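# Proyecto Drorkudier: que un robot de dos brazos doble la ropa

*Informe de mitad de curso, asignatura de Robótica Aplicada*

Empiezo por lo que todo el mundo me pregunta en el pasillo: no, todavía no dobla bien. Pero en octubre ni siquiera conseguíamos que los dos brazos agarraran la misma prenda sin darse un golpe, así que yo estoy contentísima con cómo va.

La idea salió en el club Coklow, donde varios veníamos de programar robots con ruedas y teníamos ganas de pelearnos con algo blando. Una caja siempre tiene la misma forma. Una camiseta tiene la forma que le da la gana, y cada vez que la sueltas cae distinta (¡eso es lo divertido y también lo desesperante!).

## Cómo trabajamos

El robot lo manejamos a distancia con Cerport, el programa que escribimos el trimestre pasado. Una persona mueve los mandos y el sistema guarda las posiciones de las articulaciones junto con lo que ven las cámaras: una que mira la mesa desde arriba y otras en las muñecas. Cada intento completo lo llamamos episodio. Llevamos 1.742 grabados, de los que 1.370 pasaron la revisión; los demás se descartaron por agarres fallidos, por cortes de red o porque quien llevaba los mandos se lio (yo, muchas veces).

Con esos episodios entrenamos el modelo, al que hemos llamado Were. El nombre no significa nada, lo pusimos un viernes a última hora y ahí se quedó.

Lo más difícil hasta ahora es la ropa oscura. Con la clara el modelo distingue más o menos los pliegues, pero en una tela casi negra las arrugas se pierden y el borde se confunde con las propias pinzas. 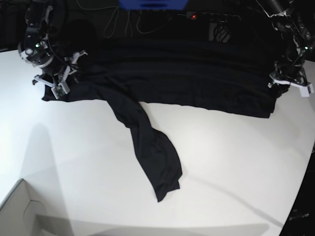
Los dos brazos sujetan la prenda por las esquinas de arriba, con una manga cayendo hacia el centro de la mesa.

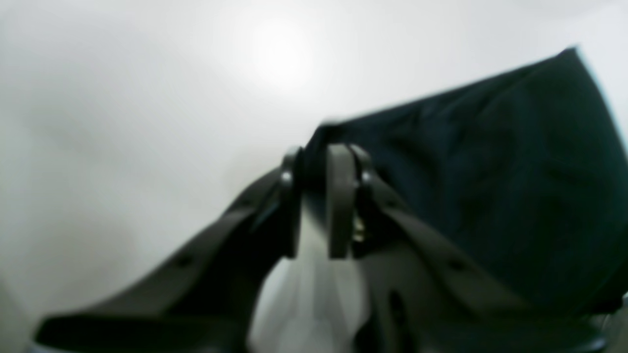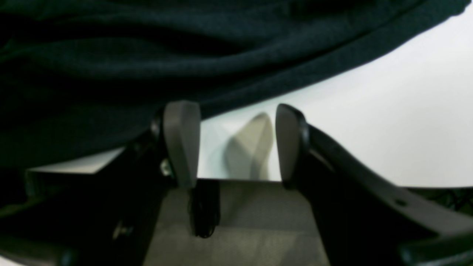

Desde la muñeca, con los dedos abiertos y el dobladillo justo al lado.
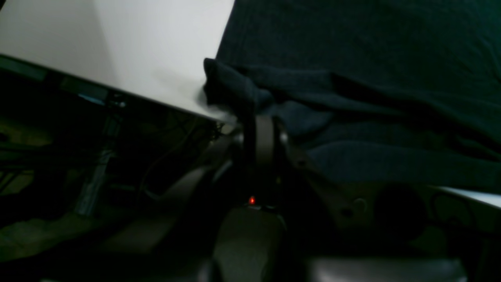
Para que el modelo se fijara más en los bordes probamos 2 cosas. La primera fue subir la exposición de las cámaras de muñeca, y fue un desastre, porque el blanco se quemaba y perdíamos el contorno. La segunda fue retocar el contraste de cada imagen antes de entrenar, y esa sí ayudó: el agarre del dobladillo empezó a salir con bastante más regularidad, aunque las mangas siguen siendo una lotería. A veces Were estira el cuerpo de la prenda de maravilla y luego se olvida por completo de que hay una manga retorcida debajo.

También cambiamos la manera de grabar. Al principio cada uno doblaba a su estilo (yo empiezo por las mangas, como me enseñaron en casa) y el modelo se volvía loco intentando imitar a todos a la vez. Ahora seguimos siempre el mismo orden:

1. Agarrar por las esquinas superiores y estirar.
2. Apoyar en la mesa y alisar.
3. Mangas hacia dentro.
4. Doblar por la mitad, de abajo arriba.

Parece una tontería, pero fue el cambio que más se notó. Ojalá lo hubiéramos pensado antes de grabar los primeros cientos.

## Lo que me llevo (de momento)

He aprendido un montón sobre calibración, que era lo que menos me apetecía. Si una pinza está desviada unos milímetros, pellizca aire, y te pasas la tarde culpando a la red neuronal cuando el problema era un tornillo. Ahora calibramos al empezar cada sesión, sin excepciones, y apuntamos los valores en el cuaderno del laboratorio.

Del código diría que Cerport necesita una limpieza urgente. El módulo que sincroniza las cámaras funciona, pero está escrito con prisas y me da miedo tocarlo.

## Qué falta

Nos quedan 12 sesiones de laboratorio hasta la entrega final. Quiero dedicar las primeras solo a las mangas, con episodios cortos que empiecen con la prenda ya estirada, y después volver a entrenar desde cero con todo junto. Si da tiempo, probaremos con pantalones, que en teoría son más fáciles. Los datos revisados y los scripts de entrenamiento están en la carpeta compartida del club, dentro de `drorkudier/entrega_parcial`.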